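# 一张桌子靠墙站着

我喜欢看别人的桌子。去朋友家吃饭，主人在厨房里忙，我就在屋里溜达，书架看一眼就过去了，桌子却能看上半天：哪边磨得发亮，哪个角垫了纸片，抽屉是轻轻一碰就开还是得先往上抬一抬。有一阵子我以为这是个人怪癖，后来到了Fodbridge，才知道有整整一条街的人跟我差不多，甚至比我厉害得多。

Fodbridge是个河边小城，河叫Zenau，水不深，夏天能看见底下的石头。城里做桌子的历史很长，老城那条斜坡街上，一家接一家都是跟木头、漆、五金打交道的铺子。我原本只打算停一晚，住进旅馆以后发现房间里那张写字桌实在太好用了！桌面略微向人倾斜，斜度小得眼睛看不出来，可是铅笔搁上去会慢慢往怀里滚，滚到桌沿，被一道浅浅的木边拦住。我趴在上面写了一晚上明信片，第二天早上下楼就问前台，这桌子哪儿来的。

前台往坡上一指：“Siletti，门口有棵梨树。”

## 梨树后面

Siletti的门脸很窄，进去却深，一间套着一间。最外面一间堆板子，中间开料、刨平，最里面朝北，光线匀净，专门做台面。主事的叫Grigore Sandu，大个子，说话声音很低，手指上有一层洗不掉的胡桃色。我说明来意，他也没问我是哪家杂志，先拉过一把凳子让我坐下，然后推来一张还没上油的桌子，说：“你先坐，坐够了再聊。”

于是我坐着。开始觉得有点傻，过了一会儿，手肘自己找到了位置，背也松了。他这才走过来，蹲下去看我的膝盖和桌底之间的空当，用手掌比了一下，站起来说，你平时的桌子高了。

太准了。我家那张桌子确实高，我一直怪椅子矮，垫子买过好几个，从没想过毛病在桌子。

Sandu认为一张桌子最要紧的尺寸是深度，也就是从人到墙的距离。长一点短一点都好商量，深度错了，天天跟它较劲。太浅，书一摊开就顶着墙；太深，后面那一截手够不着，慢慢就成了杂物的老家。他给一般人做写字桌，前面那块主台面留60厘米，后面再接一条，放灯、放墨水、放杯子，归它自己管。这一条在当地有个说法，叫“后巷”。

“前面是街，后面是巷子，”他说，“街上要跑车，巷子里可以晾衣服。”

我爱死这个说法了。

后巷有几种做法。最省事的是在同一块板上刻一道槽，槽那边就算后巷，铅笔正好躺在槽里。讲究一些的另接一条板，比前面略高一点，东西往前滑的时候有个坎儿挡着。老式的还有在后巷下面做暗格的，掀开来能藏信。Sandu的父亲做过一张，交货之后主人家过了很多年才发现有暗格，写信来问里面原来该放什么。他父亲回信说，放您那封问我的信。

## 浅色是怎么来的

店里的桌子多半颜色浅。米白、奶油、淡淡的麦秆色，偶尔有一张深胡桃木的，也被放在靠里的位置。我以为是近年的潮流，Sandu摇头，领我去看账本。

账本是上一辈留下来的，牛皮面，纸边发黄，订单从头编号，一直编到2246，后面就换成新本子重新起头了。字迹换过好几种，有的花哨，有的像蚂蚁排队。翻到哪一页，“浅”字都很多：浅色，要浅，比上回那张再浅一点。有一条写得最长，是一位做裁缝的女士订的，她说黑线落在深桌面上找不着，请务必做成“牛奶里滴了一滴茶”的颜色。

原因就在这座城的天气里。Fodbridge冬天雾大，河上的雾漫到坡上来，白天屋里也昏昏的。浅色的台面能把窗口那点儿光接住，再托到人脸上来。靠墙放，墙又刷白，光在两边来回走，一盏灯能顶两盏用。老城的人家，写字桌后面的那面墙每隔几年就要重新刷一遍白，别的墙可以等，这面不能等。

我回旅馆之后做了个小试验，把深色的外套铺在桌面上，再拿开，铺上，再拿开。天花板真的会跟着暗一下、亮一下！隔壁房间的客人要是从门缝里看见，大概会觉得我在变戏法。

浅色不耐脏，这是绕不过去的。墨水、咖啡、番茄汁，样样留得住。Siletti的办法是多上几遍薄油，每一遍都要等透了再打磨，急不得。卖桌子时附送一小罐膏和一块布，膏是自家熬的，闻起来有点像蜂蜜，又有点像雨后的木栅栏。Sandu叮嘱客人的话只有一句：洒了就擦，别等吃完饭。
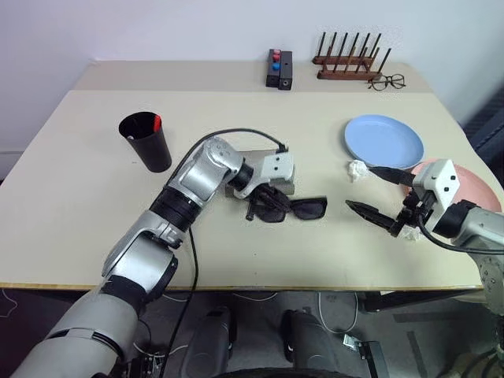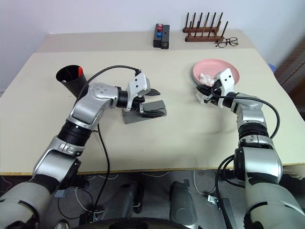
浅色台面，后面一条靠着白墙。

## 边上那一道

说到桌子的前沿，得请出Zamfira Rusu。她的铺子在坡的另一头，招牌小得很，写着“边”，没有别的字。她只做一件事：给台面收边。

收边听着是个零碎活儿，可是人跟桌子接触最多的恰恰是这一道。写字的时候，小臂的内侧整天压在上面；站起来的时候，手要撑一把；想事情的时候，拇指会不知不觉在上面来回蹭。Rusu说她摸一下旧桌边，就能知道主人惯用哪只手，爱不爱着急。我不信，她就让我带她去旅馆看我房间里那张桌子。她闭着眼睛从左摸到右，停在偏右一点的地方，说：“这儿住过一个爱敲手指的人。”

我凑过去看，那里真有一小片凹下去的亮斑，密密的，跟别处不一样。

她做边，喜欢在浅色台面上用一条木色的窄边，细细一线，远看像给桌子画了个底。颜色一分开，眼睛就知道桌面到哪里为止，杯子不容易放出界。边的断面有圆的、斜的、上圆下斜的，她在一块板子上把各种样子都刻了一小段，让客人闭着眼挑。闭眼是规矩，睁着眼的人都挑好看的，回去用上一个月就来换。

我也闭眼挑了一回，来来回回摸了好久，选中的那一段睁眼一看，朴素得要命，上面略略圆过，下面斜着收进去，像一块用剩的肥皂。Rusu高兴坏了，说这是她自己家里用的那种。

她的工具不多，刨子、刮片、几张用旧了的砂纸。旧砂纸她舍不得扔，越旧越细，最后一遍非它不可。收一张桌子的边要走6遍，前几遍在铺子里做，最后一遍一定要到客人家里去做，在桌子站定的那个位置上，由客人坐在椅子上，她跪在旁边，刮几下，让人放上手臂试试，再刮几下。有的人试一次就说好，有的人试到天黑。她都不催。

## Matei咖啡馆的长桌

坡下有家Matei咖啡馆，在Fodbridge待了几天，我每天都去。咖啡煮得很浓，奶油酥饼一咬掉一身渣，可我去那儿主要是看桌子。

馆里靠墙有一条长桌，从门口一直通到厨房，是Siletti的上一代人做的，边是Rusu的师傅收的。长桌上没有座位号，来的人挨着坐。退休的校对员在一头看报纸，学生在另一头写作业，中间是送完货歇脚的司机、带着毛线的老太太、一个每天画同一只糖罐的年轻人（画得一天比一天好，真的）。老板娘说早先这里摆的是圆桌，一桌一桌，大家朝里坐，聊天聊得热闹，可是没人愿意单独来。换成靠墙的长桌之后，一个人来的多起来了。面朝墙坐着，旁边有人，又用不着看着谁，想说话扭头就能说。

我听了觉得有道理极了。靠墙的桌子常常被人嫌弃，说是面壁，说压抑，装修杂志里的书桌都恨不得摆在屋子正中间，四面不靠，像一座岛。可是坐在岛上的人，背后总有点凉飕飕的，笔滚下去还得绕一圈去捡。墙是好东西，能挡笔，能贴纸条，能让眼睛歇着。白墙尤其好，想事情的时候盯着它，什么都能往上放。

长桌的后巷也派了大用场。糖罐、牛奶壶、公用的剪刀和胶水都站在那里，还有几本不知道谁留下的书，谁都可以翻，翻完放回去。书页里夹着各种纸条，有人在食谱旁边批注“盐太多”，下面另一种笔迹回了一句“你口淡”。我在一本河流志里读到Zenau的旧称和改道的故事，读得入了迷，咖啡都凉了。

校对员看我连着来，主动把报纸往旁边让了让，又告诉我，要坐就坐从门口数第三个位置，那里的桌沿最舒服，被手臂磨了几十年，刚好磨出一个窝。我坐过去，手一搭，果然。那天下午我在那个窝里改完了一篇拖了很久的稿子。

## 给自家的桌子量一量

临走前我去跟Sandu道别，顺便讨教：家里的桌子高了，又舍不得扔，怎么办？他觉得这问题简直不算问题，锯腿就是了。量好再锯，四条腿同一天锯，锯完别急着站上去，先放平地上看晃不晃。他还写了张条子给我，我抄在下面，有兴趣的读者可以照着试试：

- 坐稳，肩膀放松，手肘自然垂下，量手肘到地面的高度，桌面就做到这里，略低一点也行。
- 手臂往前平伸，指尖能轻松碰到的地方是街的尽头，再往后都归后巷。
- 灯放在不写字的那只手一侧。
- 抽屉做2个就够，多了会忘记里面有什么。
- 桌子离墙留一指宽，给电线，也给抹布。

最后一条我特别想多说两句。我从前总把桌子推得严丝合缝，以为这样利落，结果灰全积在那条缝里，擦又擦不着。回家以后照他说的往外挪了一指，抹布裹在尺子上一推就到底，推出来一枚找了很久的邮票、一截蓝铅笔，还有一张写着电话号码的纸，号码是谁的，我怎么也想不起来。

锯腿的事拖了两个周末。真动手的时候很紧张，锯子是跟邻居借的，第一下就歪了，赶紧拿胶带绕着桌腿贴了一圈当导线，才算走直。锯下来的四个小木块我留着，两块垫了花盆，一块拿去抵门，还有一块放在后巷上压信纸。

Rusu后来给我寄来一张旧砂纸，夹在两片硬纸板中间，附了一行字，让我自己磨磨桌沿，顺着木纹，慢慢来，每天磨一小会儿，磨到手臂搁上去不再想着它。我从左边磨起，眼下刚过中间，摸上去一半滑一半涩。晚上写东西的时候，我就坐在滑的那一半。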